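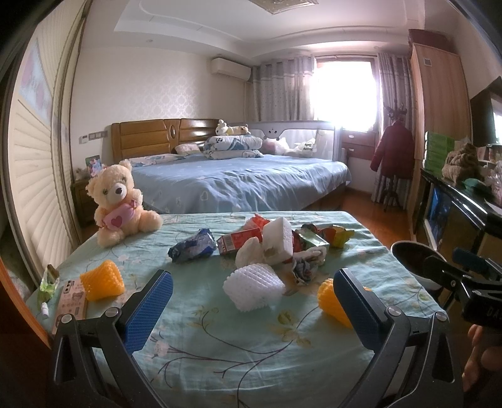

A teddy bear on a small table with a floral cloth.

Children who need an operation to straighten a squint are usually home the same day, but for many families the weeks beforehand are harder than the surgery. Vesela Gashi, consultant in children's eye surgery at the Gavgate Children's Hospital, spoke to us on 27/01/2021 about how the service prepares its patients.

The eye unit saw 2649 children in its clinics last year, most of them referred by a family doctor, an optician or a school screening visit. Only a small share went on to surgery. "Glasses come first, and very often patching," Ms Gashi said. "We would expect to see a child several times before an operation is discussed at all. Parents sometimes arrive believing the date is already set."

When surgery is advised, the family is invited to a preparation visit lasting 80 minutes. It is led by Kenta Ikeda, senior play specialist, who shows the child the anaesthetic mask and the route from the ward to theatre.

"A four-year-old wants to know where Mum will be standing and whether there will be toast," Mr Ikeda said. "We answer those questions first. The parents' questions are longer, and I would rather they asked them without the child having to listen."

Children may bring one soft toy from home, which can stay with them until they are asleep. It should be clean and labelled with the child's name.

The operation itself takes place under general anaesthetic. The surgeon adjusts the muscles on the outside of the eye, and the eye is not removed at any stage – a fear that Ms Gashi hears from adults as well as children. Redness and a gritty feeling are common afterwards. Swimming is to be avoided until the surgeon has agreed to it.

Yatziri Salinas, ward sister, asks parents to telephone if pain is getting worse, if the eyelids become very swollen or if sight seems reduced. "We would much prefer a call at six in the evening to a worried night," she said. The ward line is extension 3830, and out of hours it is answered by the on-call team.

A second operation is sometimes needed, and the unit discusses this with every family before consent is signed. "It doesn't mean that the first one went badly," Ms Gashi said. "Eyes change as children grow."

From May, preparation visits will also be held at the Flomton outpatient clinic, on 2 afternoons each month. Families already on the waiting list will be offered a choice of site by letter.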